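Venckus (lake town)

Venckus is a small lake town of 1,850 people, and I keep this page because the other entries I found on it were two lines long and one of them had the wrong lake. It sits on the north shore of Harnon, a long skinny lake you can swim across if you're braver than me.

The old part is one street, Kurkar, running uphill from the ferry landing to the church. Most of the houses went up after the big fire and they're painted yellow or a kind of rusty pink. There's a bakery halfway up (get the poppy seed roll, get two!) and a secondhand bookshop that opens whenever the owner feels like it.
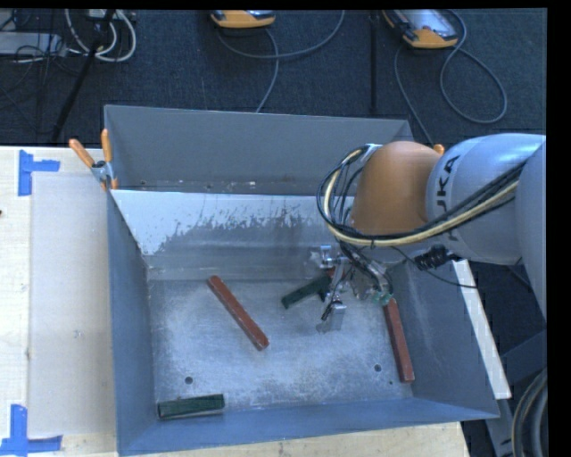
Getting there takes some patience. The train stops at Fevanov, and from there you catch the bus or, in summer, the ferry, which holds 200 passengers and sells surprisingly good coffee. I've done both and I'd take the boat every time. The last one back leaves at 6:40 in the evening, and yes, I've missed it.

The town's best known resident was Laimutė Kairys, who ran the guesthouse by the landing and wrote a little walking guide that people still carry around. Her loop trail starts behind the church and climbs to a lookout 900 feet above the water. Wear real shoes, the top stretch is all loose rock.

January is dead quiet, with skating on the bay if the ice is good. The guesthouse stays open and drops its prices. In July there's a smoked fish market with 50 stalls, and rooms go fast, so book by spring.

See also: Harnon ferry; Fevanov station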